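Speaker notes, second version
Talk: Changing the walls. What a patterned cell teaches a two-arm policy
Length: 20 minutes with questions after. Speak slowly. Drink water before the results part.

Opening

Good afternoon, and thank you for staying until the last session. I will talk about a small question which took us a long time. The question is: when a robot with two arms learns from demonstrations, how much does it learn from the walls?

Pause here. Let them read the title.

The project is called Turkach. We began it as a side study of Pukadico, our larger work on handing small parts from one gripper to the other. In Pukadico everything was recorded with plain gray walls and a plain gray table. The policy was good in the cell where it was trained. Then we moved it to a second cell with a different table, and the success fell very much. The arms were the same, the parts were the same. So we suspected the background.

Method, first part

Our idea was simple. We print surfaces with strong patterns and cover the cell with them: flowers, leaves, large shapes and small shapes together. We record demonstrations, change the prints, and record again. The arms stay on their plates between the sets, so the geometry does not move.
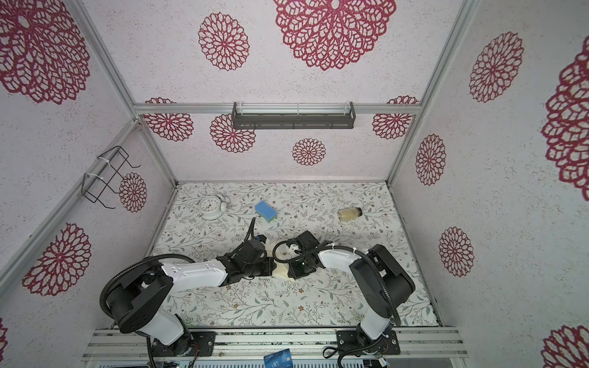
The handover itself happens near the middle of the table, where both arms can reach well. We chose this task because the important pixels are very few. The part is small, the fingers are pale, and a network which looks for an easy answer will find many other things to look at. If it is using the background as a landmark, this task will show it.

Say clearly: we are not the first to change backgrounds. Many groups do it in simulation, or they paint a new background into the recorded video afterward. Our difference is that the print is real, so the light and the blur are real too.

In total we recorded around 4,000 demonstrations, over 8 sets of prints. For each set the operator was free to choose the speed. I mention it now, because somebody asked it in the rehearsal and I had no good answer.

Method, second part

We kept some ordinary objects on the table which the task does not need. A clock, a sponge, a small jar. The policy must learn to leave them alone. In the gray cell we had a clean table, and later we understood that this was also a mistake.

If there is time: tell the story of the print shop. The first order came in glossy paper, and the reflections made the wrist views useless. We ordered again in matte. If there is no time, skip to the log.

I would like to read you a short piece from our working log, as it was written. It shows better than my slides how the thing went.

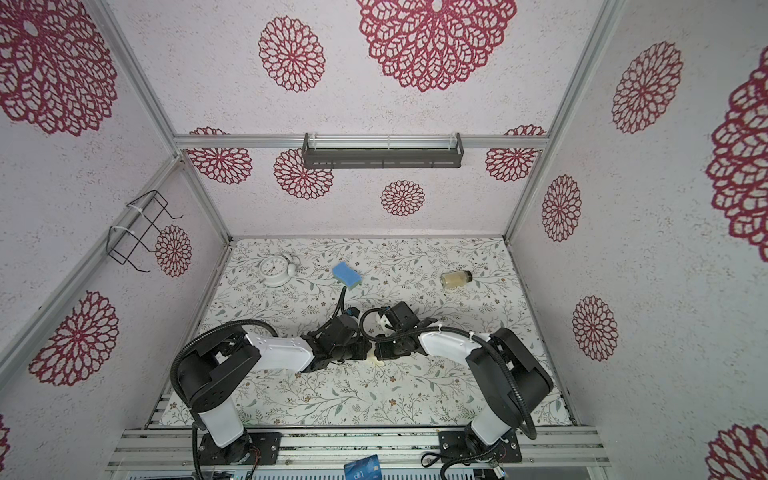 Sandhu cell, October

Second arm is late to close in many trials. We thought first it was a timing problem in the controller and lost two days on it. The controller is fine. When we hide the back wall with a gray sheet, the late closing becomes rare. So the policy was reading something from the wall to decide when to close. This policy was trained on one print only. Tomorrow the same test with the policy from all prints.

(End of log. Look up again.)

The next entry is short. It says: all prints, gray sheet up or down, no difference we can see. For me this is the result of the whole talk, but I will show the numbers also.

Results

Keep this slide on the screen for one full minute.

A policy trained on one print, tested on a print it never saw: it completes 2 handovers from every 5 trials. A policy trained on all the prints, with the same total number of demonstrations, also tested on a new print: 4 from every 5. On the print from its own training, the first policy is a little better. I want to be fair about this. Variety costs something at home and it pays when you travel.

We also tried to remove the fixed camera and use only the wrist views. I expected this would make the problem smaller, as the wrist camera is near to the part. It did not. Close to the fingers, the background is still a large portion of what the network receives, and it changes quickly with every small turn of the wrist.

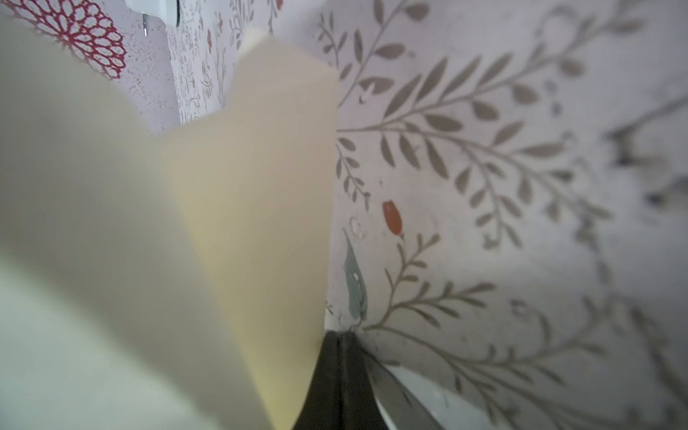 Carnitz wrote to us after reading the draft that the wrist result could come from focus and not from pattern, and that we should repeat it with the prints blurred before we claim anything. I think this is a correct objection. We have started the repetition. Until it is finished, please take the wrist result as an observation, and the fixed camera result as our claim.

Do not defend too long here. Move on.

Limits

One task only. One type of arm. Rigid parts only, no cloth and no cable. The lighting was soft in all sets, so I can say nothing about strong shadows. We also did not test people walking behind the cell, which in a real workshop happens all day.

Likely questions

Why not only augment the video? We did compare. It helps, but less than the real prints, and the mixed training was the best of all. Go to backup slide if they want the table.

How long does it take to change a set? With two people, one morning. The corners are the slow part.

Will the recordings be released? Yes, with the print files, when the repeated wrist test is finished.

Closing

Thank the workshop organizers. Leave the results slide on, not the thank-you slide, so people can look at it during the questions.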